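Havberg Hand-Held Gripper Kit
Set-up Guide, Section 7: Recording a Cloth Task
Revised Feb 10, 2022

This section covers recording with soft goods such as shirts and pants. Complete the pairing steps in Section 6 before you start.

7.1 Prepare the table

1. Cover the table with a plain cloth. Pull it smooth, but small wrinkles are fine.
2. Lay one garment in the middle of the table, within easy reach of both hands.
3. Move any other clothing to the far edge or take it off the table.
4. Pick up the grippers and hold one over the garment. Check the live view on the monitor.

Both finger tips and the garment between them must show in the live view. If a finger tip is missing, loosen the two large side screws, reseat the finger base, and tighten again.

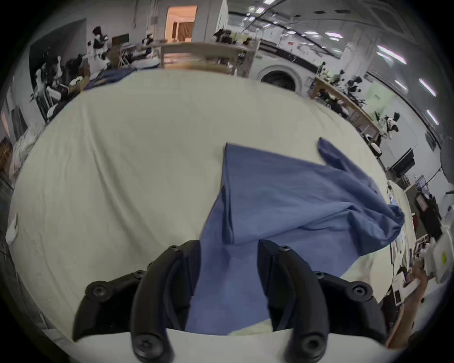

Figure 7-1. Gripper view with a blue garment between the fingers.

NOTE: The black ring around the view comes from the wide lens. Do not crop it.

CAUTION: Keep your own fingers clear of the jaws when you squeeze the handle.

7.2 Check left and right

Each gripper in a kit has a yellow label with the kit number and a character for the side: 左 is left, 右 is right. Both labels must carry the same kit number. Files from a mixed pair will be rejected at upload.

1. Take the left gripper in your left hand and the right gripper in your right hand.
2. Stand facing the long side of the table.
3. Close the jaws on the two corners of the hem nearest you.
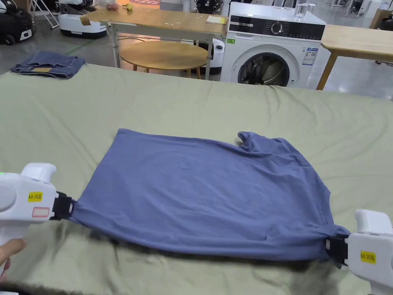
4. Lift the hem a little and hold for one second before you begin the fold. The software uses this pause to mark the start of the task.
5. Fold at normal speed. Do not let go of both corners at once unless the task sheet says so.
6. Set the garment down, open both jaws, and move your hands back to the table edge.
7. Press Stop.

7.3 Storage limits

A full card holds 166 takes. Change the card after every 50 takes if you record in high-quality mode. A take longer than 2,075 frames is split into two files, and both must be uploaded.

If the Tristumgate software shows "No start mark," delete the take and repeat from step 3 of 7.2. For replacement finger screws, write to Shengli Han at the Pluncombe service desk and include your kit number.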